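Zaltgate, Tuesday. Back room, one table, boxes stacked by the door. The owner of Flulton, a small shop that sells wooden boxes for jewelry and odds and ends, has maybe twenty minutes for us before a pickup.

"People think a box is a box," she says, already wiping one down. "Then they get it home and nothing fits."

Compartments are her big subject. Too many small ones and a bracelet has nowhere to go. Too few and the earrings end up in a pile. "I like one big space in the middle, little ones round it. Rings, studs, whatever. The big one is for the stuff you cant sort."

She bought her first lot from Cokow, a wholesaler that was closing down. 1,395 boxes. Took two trips with a van, then most of February just opening lids and checking hinges. Up to 100 went back with loose glass. The rest sold, slowly, then all at once.

Glass lids, she is firm on. "You want to see in. If you can't see it you don't wear it, you forget you own it."

Finish matters too, but less then people expect. Reddish, honey, she'll take either. Darker ones show dust, she says, and customers never beleive her untill they own one.

Storage at home? Out of the sun, lid shut. Soft dry cloth. No polish inside, ever, it gets on the silver.

On the table, the wooden box:
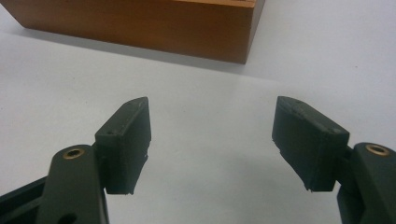
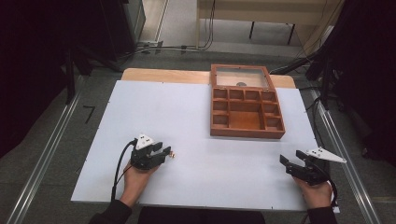
What should go in first when you fill a new box?

"The things you wear every week. Put them in the big middle part, then live with it a few days before you fill the small ones."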